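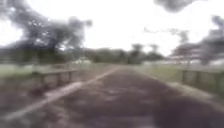

Student Projects > Outdoor Rover > Notebook > Path following

Search this notebook Search Advanced

29 November 2018

Path run, Huenchumán loop. Livotus base, Vistenari planner, gray-level edge follower as the only lateral input. GPS logged but not fused. Overcast, flat light, exposure left on auto.

Goal for the day was to get the edge follower through the railed section and on to the junction without a manual takeover. Speed cap 5 km/h, same as in September.

Setup
- Camera mount re-torqued before leaving the lab. Pitch offset re-measured and written to the config.
- Wellex pack at 24 V on departure. Spare pack carried.
- Log split into 52 segments by the recorder. Segment 0 is bench data, ignore.

Railed section. The pale stripe on the left of the dark path is the best feature on the whole loop. It is straight and it contrasts well with the ground on both sides. Fit residual stayed low until the stripe fades near the middle of the image. Beyond that point the fit should be dropped and it wasn't; the planner kept extrapolating and the heading command started to hunt. I have added a max range to the fit. The value is a guess and needs tuning on the logs.

The rails gave trouble. Top rail on the left runs nearly parallel to the stripe, and the Hough stage sometimes returns the rail as the stronger candidate. Masking everything above the expected ground line fixes most of this. Right side has a verge between path and rail, paler where grass meets path, so a right-hand edge is available in principle. Contrast is worse. Not used yet.

Blur. Exposure is too long for the vibration at this speed. Frames are smeared enough that the corner tracker is useless, though the long edges survive. Try a fixed shutter and accept the noise.

Junction. Surface changes from reddish paving to gray gravel across a pale curved edge. The straight-line model can't represent it. In the logs it fits a chord, then flips sign where the curve turns down to the lower right. Takeover at frame 446 of that segment. 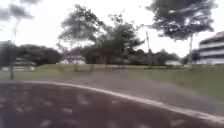

Page last changed: 29 November, evening (added junction notes)

Options for the curve:
1. Second-order fit in ground-plane coordinates. Cheap, probably enough.
2. Segment by surface color and take the gravel as the target region. Needs color calibration under overcast and under sun, and we only have overcast.
3. Treat the junction as a waypoint and go through it on odometry. Ugly. Keep as fallback.

Doing 1 first. Whoever picks up 2, the lighter blotches on the red paving come out as gravel with the current thresholds, so run a size filter before anything else.

Poles: the thin one on the left grass by the paving edge is a candidate landmark for resetting odometry. The one right of the big central tree is too far off for that.

To do
- replay the junction segment with the quadratic fit
- check timestamp drift between camera and wheel encoders
- shutter test on the bench, then outside
- new cable tie on the e-stop lead
- copy raw logs to the shared drive before the recorder disk gets wiped

Contact the project group | Copyright Outdoor Rover student project | Back to top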